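About us

Astudetti writes software for robot arms. We do not build the arms, the grippers or the cameras. Our customers already have those, or buy them from somebody else, and come to us for the part that decides what the arm should do next and checks that it is doing it.

The company was started by Halina Walczak and Teodor Kubiak, who had worked together on packing lines and were tired of rewriting the same code for every new job. For the first year it was the two of them in a rented room above a bicycle shop in Hiltwood. We are now 11 people and still in Hiltwood, on the ground floor this time, with a loading door and a kitchen.

What we make

Our main product is called Drekness. It is a planner and a controller that run together. The planner takes what the cameras report, works out where the gripper can go without hitting anything, and hands over a path. The controller follows the path and corrects for small errors on the way. If an object has moved, the planner is asked again.

Most of our work concerns ordinary objects: cups, boxes, trays, bottles and tools. They are harder than they sound. A cup with a handle can be approached from many directions, and only a few of them are any good. Go in from the wrong side and one finger meets the handle before the other has reached the body. A flat item on a table is worse, and we spent most of one August on nothing else.

Drekness also comes with a set of tools for people who have to keep a robot running after we have gone home. There is a log viewer that lines up camera pictures with the commands sent at the same moment, a replay tool, and a small program for checking whether a camera has been knocked out of place. Customers tell us they use the log viewer more than anything else we have made. It began as something Witold Walczak wrote for himself.

How we work

Everything is tried in simulation first. Each change to the planner is run overnight against a set of 200 test setups, and the results are on the screen by the door in the morning. A change that makes any setup worse than before does not go in until somebody has looked at why. Sometimes the answer is that the test was wrong, and then we fix the test.

We draw the simulated view from the robot's side, so the fingers are in it and get in the way of what the software needs to see. Light and shadow are switched on as well. A perception system that has only been shown evenly lit objects will do badly on a real bench near a window. Roman Wasilewska looks after this side of things, and he is the person to ask about how dark the inside of a cup ought to be.

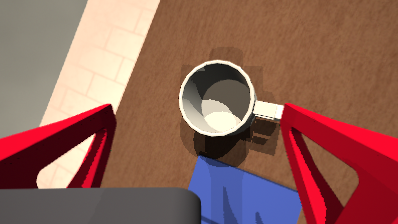 A mug between the gripper's fingers in simulation, with the handle close to the right-hand one.

We keep the shapes simple where we can. A plain handle made of a few flat pieces is quick to check for contact, and speed matters when the same grasp is going to be tried from many angles. Where the exact shape does matter, we use a finer model and accept that the run will take longer. Radosław Jasińska wrote the part that chooses between the two.

After simulation comes the real bench. We have 2 arms in the workshop, one for our own development and one kept as close as possible to whatever the current customer is using. Anything that passes overnight gets a day on the bench before it is sent out. The bench still finds things that the simulator missed — cables, mostly, and shiny surfaces.

Who we work with

Our longest-running customer is Ó Dubhghaill, a family firm that packs kitchenware for shops and mail order. They took an early version of the planner when it could manage one kind of box, and put up with a good deal. Their packing staff still send us notes, and several items on our current list of work came from them.

We also work with small machine builders who need planning software but do not have enough of it to do to employ someone full time. We take on up to 10 projects a year. Past that, the people who wrote the code are no longer the ones answering the telephone, and we would like to keep it that way round.

The people

Halina Walczak runs the company and handles most first meetings. Teodor Kubiak leads work on the controller. Radosław Jasińska leads planning, Roman Wasilewska leads simulation and perception, and Witold Walczak looks after the tools and the customer help desk. Halina and Witold are sister and brother.

Visiting and getting in touch

The workshop is open to visitors by arrangement. If you are thinking of a project, bring a few of the objects you want the robot to handle, including the awkward ones, and we can put them on the bench while you are here. Parking is behind the building, through the second gate. The first gate belongs to the timber yard and is locked at lunch.

For help with an existing installation, please use the help desk form and attach the log file from the day of the fault.

Page last updated April 19, 2022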